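How to redeem your Luvon points for a gift card

Many people join Luvon for the free samples and forget that every survey also gives points. When you reach 2,000 points you can change them for a gift card. I did it in April and it was not difficult, but some steps are a little hidden.

First, log in and open the page "My Rewards". Check that your postal address is complete, with the unit number if you live in an apartment. My first request was cancelled for this.

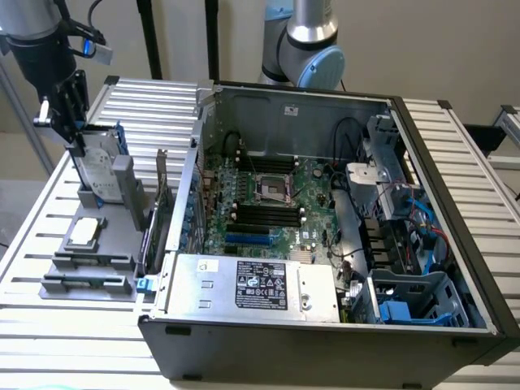 Next, choose the store. The cards for Plilby and Ibarra come by email, the others come in the mail and you pay nothing for shipping. Click "Redeem", then open the confirmation email and click the link inside. The link works only one day, so look in your junk folder too.

I had 2,587 points, so after my card there were 566 left. Yes, they took 21 more than the 2,000 for handling, it is written in the terms.
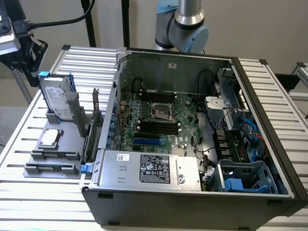 Open computer tower with the CPU socket empty

If your favourite store is not on the list, wait until the next month. Olga Carrasco wrote to me that hers came back after she had already chosen another one.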